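Articles > Media and Audience Studies > Section 4

4. Recap Viewing and Recall of Ensemble Casts
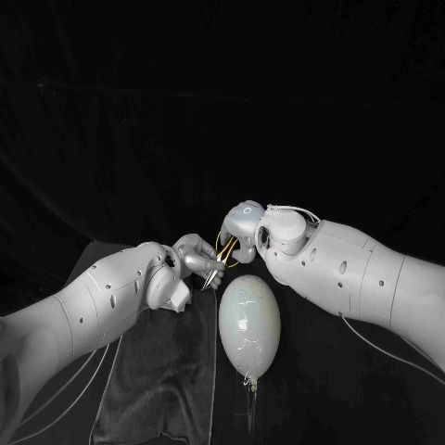
Figure 4. White robot arms with yellow-handled scissors over a pale, egg-shaped balloon.

4.1 Material and participants

The third study tests whether viewers who follow a serial drama through recaps remember its supporting characters as well as viewers who watch full episodes. Earlier work on ensemble television has mostly treated recall as a measure of attention during a single sitting. Long-running series pose a different problem. A supporting character may be absent for several episodes and then return with a storyline that depends on events from the previous season, and a viewer who can't place that character loses much of the plot.

The material was the second season of Lilby, a musical drama produced by Stadico and set in a touring theater company. The season has 15 episodes and two lead roles, with a large group of recurring parts. It was chosen because the writers give most recurring characters at least one solo number, so that each has a distinct scene to which a recall question can be tied. Participants were drawn from the subscriber panel kept by the streaming service Grotach. Of the 1671 panel members who opened the invitation, 1300 completed both the screening form and the final recall test, and only these are included in the analysis.

Participants were assigned to one of two conditions. The full-episode group watched the season in order at their own pace. The recap group watched the first and last episodes in full and received an edited recap for every episode in between. Recaps were cut by a single editor following a written protocol (Cheon, Appendix B). The protocol required that every named character with spoken lines in the episode appear at least once in the recap, although the length of that appearance was left to the editor. Songs were shortened to the chorus.

4.2 Recall measures

Recall was tested in three blocks. The first block asked participants to match character names to still portraits. The second asked them to place a set of plot events in order. The third used open questions about relationships between characters, for example who had replaced whom in the touring company and why. Open answers were scored by two coders working separately, with disagreements settled by discussion. Spelling was ignored, and an actor's name was accepted in place of the character's name in the first block only.

We also recorded self-reported fan activity – posting in forums, reading episode reviews, listening to the cast recordings – as a possible confound. A participant who skips an episode but reads three reviews of it is not a recap viewer in any useful sense. Fan activity was entered as a covariate in all models reported below.

4.3 Results and discussion

The full-episode group scored higher on event ordering, as expected. The difference on name matching was small and disappeared once fan activity was controlled for. The open questions gave the least expected pattern. Recap viewers described relationships between the leads with the same accuracy as full-episode viewers, but they often merged two supporting characters into one. The most frequent case was the pair of understudies introduced before the Saturday matinee storyline, whose scenes are adjacent in the recap and well separated in the broadcast version. Merging was less common for characters whose solo number survived the cut with a recognizable chorus.

This suggests that a recap preserves identity through a distinctive scene more than through total screen time. The result fits the account of musical performance as a memory cue set out in Section 2, but it does not rule out a simpler reading in which spacing alone explains the merging errors. Our protocol did not vary spacing independently of song length, and the two are correlated in the source material. A recut in which the understudies' scenes are moved apart would separate them.

Two limits should be noted. Panel members were existing subscribers and probably watch more serial drama than the general audience. The final test was also given in October, after the Lilby cast recording had been released, and the covariate may not capture casual exposure to the songs. Section 5 takes up the second point using data from Sun, a series with no released soundtrack.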